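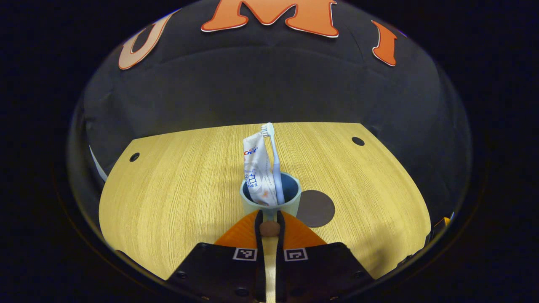

The Gauge at Skinwood

Print this page | E-mail this story

Search the archive: enter keyword, title or author

The gauge at Skinwood was read at six in the morning and six in the evening. The reading was taken to the nearest centimeter from a painted staff bolted to the downstream face of the weir. It was written in a ledger, in pencil, and then entered into a terminal that sent it to the district office at Saarela, sixty miles down the valley.

The operator had held the post for ten years. Before that she had serviced pumps for Clustent, which made irrigation equipment and had since stopped making it. She lived in the house that came with the job. It had two rooms, a stove, and a window that faced the staff, so that in clear weather the evening reading could be taken through binoculars without putting on boots. The manual did not permit this. She did it on perhaps one evening in five.

In February the district replaced the terminal with an automatic sensor. The unit was a Zokex, a gray cylinder on a bracket, which measured the distance to the water with a pulse of sound and reported every fifteen minutes. Two technicians installed it in a morning. They leveled the bracket, ran the cable through the existing conduit and asked her for the current staff reading in order to set the zero. She gave it to them. It was one of the readings she had taken from the window, and she had not been outside since.

She thought about this after they left. She put on her boots and walked down.

The staff read 2.31. She had told them 2.34.

Three centimeters at Skinwood, at that stage, was worth a little under one cubic meter per second. The rating table was pinned inside the ledger cover and she checked it twice. The difference was inside the published tolerance for the station. It was also going to be added to every reading the sensor made from then on, four an hour, until somebody reset the zero.

The letter that came with the sensor said that manual readings would continue for one month as a check and would then end. Differences of five centimeters or more were to be reported on the form supplied. Differences smaller than that were to be disregarded. There was a box of forms. She did not use one.

She read the staff at six and at six, on foot each time. In the ledger she ruled a new column for the sensor value and another for the difference. The difference was three. On two mornings with ice along the wall it was four, and once, in wind, it was two. She wrote these down and initialed them.

In the second week the river rose. Rain had fallen on snow above the upper fork, and the level went up forty centimeters between one reading and the next. The district ran its gates from a table. At a flow of 600 at the Skinwood station the Saarela gates opened by one step, and at 650 a siren sounded in the lower town and the people in the three streets nearest the water were expected to leave their houses.

At four in the afternoon the sensor was reporting 648.

She worked the true figure out on the back of a form. It came to a little over 647. The curve was flatter at that height and the error mattered less than it had at low water. She had not expected that and she went through the arithmetic again with the ledger open at the table. The result was the same.

At twenty to five the sensor reported 650 and the siren sounded in Saarela. She could not hear it. The terminal was gone, but the telephone still worked, and the duty desk called to tell her, as it was required to do. The clerk asked whether she wanted to confirm the reading. There was a line on his sheet for it.

She said she would go and look.

It was nearly dark. Water was coming over the second step of the path, and she held the rail with one hand and the lamp with the other. The staff was brown up to the waterline and clean above it. She waited for the surge to pass, took the high mark and the low mark, and halved the difference, as the manual said. Then she did it again. Then she stood for a while with the lamp off.

When she got back to the telephone the clerk had put her on hold. She waited. He came back and apologized and asked for the figure.

She gave him the staff reading. He ran his finger down the table, or made the small pause of someone doing so, and said that it came out just under 650.

"It was under when the siren went," she said. "It isn't going to stay under."

He asked which of these she wanted him to write down.

She told him to write the staff reading, with the time, and under it that the sensor zero was three centimeters high, and that it had been set from a figure supplied by the station operator. He asked her to spell out the last part and she said it again more slowly. He asked whether the siren should be canceled. She said no.

The level passed the mark at ten past five by the staff. It went on rising until a little after two in the morning, and the lower street had water in it by midnight.

The technicians came back when the road was open. They reset the zero from the staff, and this time one of them went down and read it himself. The correction was filed under number 2724. She copied the number into the ledger, in the column for remarks, and ruled a line beneath it.

At six she went down and took the reading.

Print this page | E-mail this story

Recent stories
The Salt Inspector
Notes Toward a Bridge
Low Bid
A Room Above the Pump House
Second Shift, Dry Dock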